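Die Drehbühne als Argument

Drehbühnen gelten im Stadttheater als Ausweis von Aufwand. Wer eine hat, benutzt sie, und wer sie benutzt, benutzt sie meist zu oft. Die Inszenierung von »Nundholm« am Theater Fullen ist dafür ein brauchbarer Beleg: 37 Verwandlungen in einem Stück, dessen Text mit zwei Räumen auskäme.

Yevhen Pylypenko, der Regie führt, hat das Prinzip im Programmheft als »Dramaturgie der Unruhe« bezeichnet. Gemessen an der Wirkung ist der Begriff ungenau. Unruhe setzt voraus, dass zwischendurch Ruhe herrscht. Wenn die Scheibe in jeder Szene läuft, wird die Bewegung zum Normalzustand, und der Zuschauer registriert sie nach 16 Minuten nicht mehr. Übrig bleibt das Antriebsgeräusch, das in den hinteren Reihen die leisen Passagen der zweiten Hälfte überdeckt. 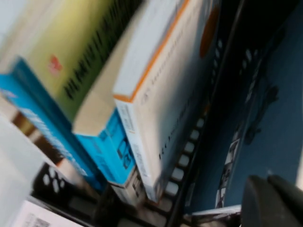
Dabei liegt die Stärke des Textes in der Statik. Zwei Geschwister verhandeln den Verkauf eines Hauses, keiner sagt, was er will. Solche Dialoge brauchen feste Abstände. Steht eine Figur drei Meter von der anderen entfernt, so ist das eine Aussage; verändert die Bühne diesen Abstand laufend ohne Zutun der Spieler, verliert er seinen Wert als Zeichen.

Dass es anders geht, hat Kenta Wada im April mit »Fludari« gezeigt. Auch dort stand eine Drehscheibe zur Verfügung. Sie bewegte sich genau einmal, kurz vor Schluss, um eine Vierteldrehung. Der Effekt war beträchtlich, obwohl das Haus nur 70 Plätze hat und die Scheibe von Hand geschoben wurde.

Der übliche Einwand lautet, das Publikum erwarte Schauwerte. Belegt wird er selten. Er dient in der Regel dazu, eine Investition nachträglich zu rechtfertigen – die Maschinerie ist bezahlt, also muss sie laufen. Das ist eine haushälterische Überlegung und gehört nicht in die Regie. Pylypenko hätte die Scheibe nach der ersten Probenwoche abschalten und prüfen sollen, an welchen Stellen sie fehlt. Ich vermute, an zwei: beim Auftritt der Maklerin und im Schlussbild.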